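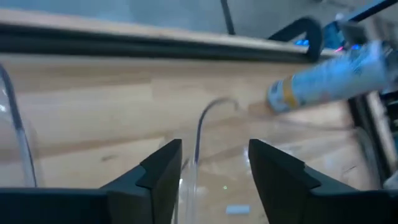 Re: [prandent-list] Cans after the social — who wants them?

Hello all,

On the list last night someone wrote:

> Are we still saving drinks cans for the Baseo scheme or has that
> stopped? I have a bagful under the sink and it's starting to smell.
> Also, do they want them squashed?

Yes, still going! And please don't squash them, the machine at Malhotra Road spits flat ones straight back out (I stood there for ages feeding it the same one). A quick rinse and a shake is plenty. We'd got to 291 by the end of last month and I'd love to see 600 before December.

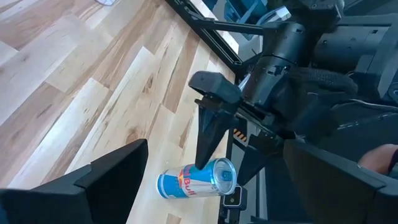

Energy drink cans are fine too, Red Bull and the like, the skinny ones go in with the rest. Pull tabs can stay on. No bottles please, and no cartons — I had four of those last time and had to carry them home again.

If you're sorting at the table, clear tubs are much better than bags, as you can see at a glance if a stray bottle top has gone in. Brelteo had a stack of them cheap by the door when I went past.

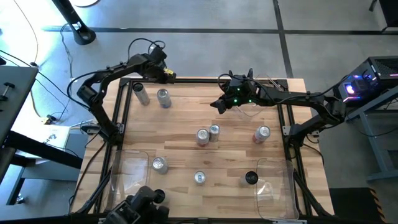 Malhotra Road, 2015-06-02

Forgot to send this before tea, so one more thing. The key for the side gate is back on its hook, and I can take a carload on Saturday if yours are bagged up by ten. Shout if you need collecting from!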